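Garment Folding Operatives (Part-Time), Nerkura Linen and Garment Care, Isutdale

Reference: 1762
Location: Isutdale, with travel to customers' homes
Hours: 14 per week, mornings, 8 am start
Contract: fixed term to the end of December, may be extended
Reports to: Home Services Lead

The role

Nerkura sorts, folds and stores clothing for private households. Most of the work is done in bedrooms, on the bed or on a folding board supplied by us. The operative receives clean, dry garments from the customer, checks them, folds them to the Nerkura standard and places them in drawers, on shelves or in storage boxes as set out on the job sheet. Washing and ironing are not part of this role.

Main duties

Clear enough of the bed to lay a garment out in full. Cushions, soft toys and bedding are moved with care and put back where they were found.
Check each item for loose threads, pulled stitches, open seams and lint. Record faults on the job sheet before folding.
Remove lint from dark knitwear with the roller provided. Adhesive tape is not to be used on embroidery or printed badges.
Fold jumpers, shirts, trousers and bed linen to the sizes in the folding guide.
Fill and label Gumico storage boxes. Heavy knitwear goes at the bottom. Labels face outwards.
Complete the job sheet and have it signed by the customer before leaving.

Standard for knitwear

Jumpers are laid face up with the neckline at the head of the board or bed. The body is smoothed from the shoulders towards the hem without stretching the rib. Sleeves are drawn out to their full length before being folded in across the back. The raglan seams, where present, are used as the guide for the first fold. The finished piece must be flat, with the neckline centred and no part of the cuff showing. Knitwear is not hung.

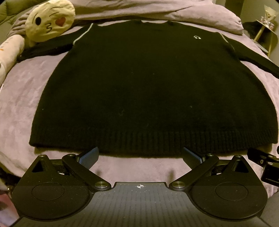

Black crew-neck jumper laid face up on a bed, striped raglan seams and ribbed hem.

An experienced operative is expected to fold 40 mixed items an hour. New starters are given time to reach this rate, and accuracy is assessed first.

What we need from you

Essential: good eyesight for close work (with glasses if worn), the ability to stand and bend for nearly two hours at a time, clear handwriting, and a respectful manner in other people's homes.
Desirable: experience in a laundry, clothes shop or hotel linen room. Knowledge of care labels. A driving licence.

Training and pay

Training is paid and takes place at our Kwok Street workroom. Travel between jobs is paid at the hourly rate. Overalls, roller and board are supplied and remain the property of Nerkura.

How to apply

Send a short letter and details of your last two jobs to the Isutdale office, quoting the reference above. Shortlisted applicants will be asked to attend a practical test, in which they will check, fold and box a mixed set of garments. A background check is required before any home visit.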